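Dakimley piano cell

The Dakimley piano cell is a one-arm robot station built around a black upright piano, and this is the page I keep on how it gets set up and looked after. I wrote most of it on Nov 8, 2023, after the big cable redo, and I add bits when something changes (or breaks).

Layout

The arm is a Franka Emika, a white one with a lot of joints, and it stands past the right end of the keyboard so that it reaches left across the keys. We tried it in front first, back in May, where the pianist would sit — terrible idea, the elbow kept wanting to be where the music desk was. From the side it can hover over the keys with the gripper pointing down and the elbow well out of the way.
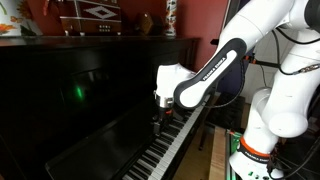 The arm at the piano, gripper just above the keys.

Setting the height

This is the fussy part! The Poltov routine, which we borrowed and then changed a lot, starts with the gripper 80 mm above the white keys and walks it down in small steps at low speed. I stop at 2 mm and save that as the rest height. Then I check it again at the other end of the arm's reach, as the piano doesn't sit quite level on our floor and a height that's fine on one key can be a hard thump on another.

Cables

Leave slack. The loop under the forearm looks sloppy and I've been told so more than once, but pull it tight and it drags on the wrist as soon as the arm stretches out. I move the arm by hand through its whole range before every session and watch the loop, the connector and anything near the base.

Upkeep

Finger pads get swapped after 180 hours of playing. The Beyene checklist has 11 items, mostly bolts and connectors, and I go through it with the arm powered down. Key dust gets wiped off with a dry cloth. The piano itself is tuned by the people at Wetgate, and the rest height has to be saved again after they've been in.

See also: Poltov routine, Beyene checklist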